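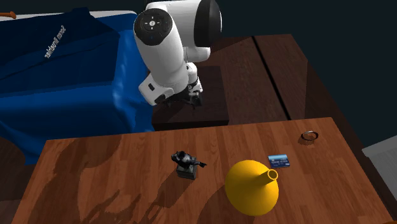 4. Leveling the Wellard Countertop Dishwasher

The Wellard wants to stand level, and it will complain until it does. Your counter, whatever the person who sold you the house claimed, slopes. Before you touch the feet, take a look at the square block, the dark brown one: flat on top, same on every side, no opinions. Set something of that shape on the counter and put a short spirit level across it.

1. Unplug the machine and empty it. This includes the mug you forgot.

2. Put the level on the block, first left to right, then front to back. Note which corner is low.

3. Tip the dishwasher back no more than 15 degrees and have a second person hold it. A stack of cookbooks does not count as a second person.

4. Turn the foot at the low corner counterclockwise to lengthen it. One full turn raises the corner 2 mm. You will want to give it five turns. Give it one.

5. Lower the machine, lay the level on the lid and check again.

6. Tighten the lock nuts with the flat wrench from the Fluler bag.

Note: The Fluler bag also holds a spare nut. It will vanish by November. Replacements are sold singly from our Droronstead parts counter.

Caution: Never level the machine with folded cardboard. It works beautifully until the first leak.

Caution: Keep 300 mm clear above the lid for steam. Cabinets swell, and they do not swell back.

If the display shows E4 after leveling, the drain hose is kinked. Go to section 5.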